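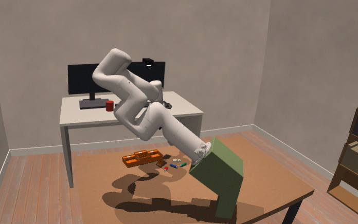 Is the Belay scene pack for Brurnia worth it for a sorting project?

Posted in Simulation and Software

Hi all! I've been running the free version of Brurnia at home for a few months and I'm having a great time with it. Now I want to try a small sorting project: the arm picks up loose bits from a table and drops each one in the right compartment of an organizer tray. Batteries in one, the rest in another, nothing fancy.

The Belay pack looks like it has everything for this. You get the room, the table, the tray, the small parts and an arm on a pedestal that's already set up with a gripper. Before I pay for it I'd like to hear from people who use it. Does the gripper handle the little cylinders well, or do they shoot off across the table like they do in the free scenes? And will it run on an older desktop with no fancy graphics card? I mostly get to work on this Friday nights, so I don't want to spend my few hours fixing somebody else's scene.

Thanks!
slowgripper

tinbench

Yes, get it! I've had Belay since February and it's the most fun I've had with any add-on for Brurnia. The contact settings are so much better than the free scenes. I ran my sorting routine overnight – 821 picks – and 13 of them missed. Nearly all of those were a cylinder lying right up against the foot of the arm, where the elbow has to fold back on itself and the wrist comes in at a bad angle. If you keep your parts out toward the middle of the table you'll have a much easier time.

A couple of things I'd do first. Open the scene settings and turn off the soft shadows. They look great, with those big loops from the arm falling over the tabletop, but they eat up a slow machine and your picking routine doesn't need them unless you're working from the camera view. Then lower the top speed of the wrist. The default is quick and it will nudge the tray if you come in low.

You can also swap the parts for your own. I put in some bolts and a bottle cap and it took me one evening, most of it spent getting the weights right. The domino-looking piece is my favorite to practice on, by the way. It's flat, so you have to come down really close to the table, and when you get a clean grab it feels terrific!

My computer is nine years old and it runs fine with the shadows off.

marlpit

works good for me. get the one with the desk in the back, the plain one is boring

ohmsweetohm

I like Belay a lot too, but I'd try Skudum's pack before you spend money. It's smaller and you only get 2 kinds of parts and a flat bin, so you'd have to build the compartments yourself. On the other hand it's free for home use, and the gripper model is nearly as good. I learned a ton from it.

Where Belay pulls ahead is the clutter. The background furniture, the monitors and the mug on the desk all count if you're teaching a vision model to find small things in a room that looks lived in. My detector did great in a bare scene and then fell apart the first time I gave it a bookshelf. If you're only feeding the arm known positions, you won't get much out of all that.

One warning: the Belay files from the Wumudis mirror are an old version, and the tray in that one is a solid block as far as collisions go. Parts just sit on top of it. I lost a whole weekend to that – download from the main page and check that the version starts with a 2.

slowgripper

Wow, thank you! I'll start with Skudum this week and see how far I get, but I have a feeling I'm buying Belay anyway. tinbench, would you be willing to share your wrist speed settings?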